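Cindthorpe's Saturday market is moving back to its old spot in October, and the traders could hardly be happier about it - some of them have been asking for 7 years! There will be 35 stalls to begin with, among them the much-loved Amissah bakery with its spiced buns, and parking stays free until noon.
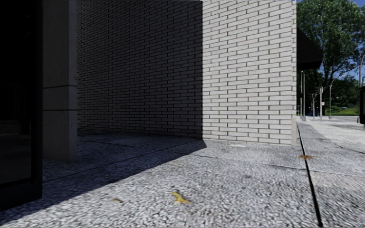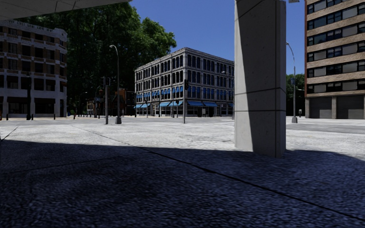
Anyone hoping for a pitch should get a form from the library before Monday, as only a few are left and the cheese people have already asked for two. Dogs are very welcome on leads.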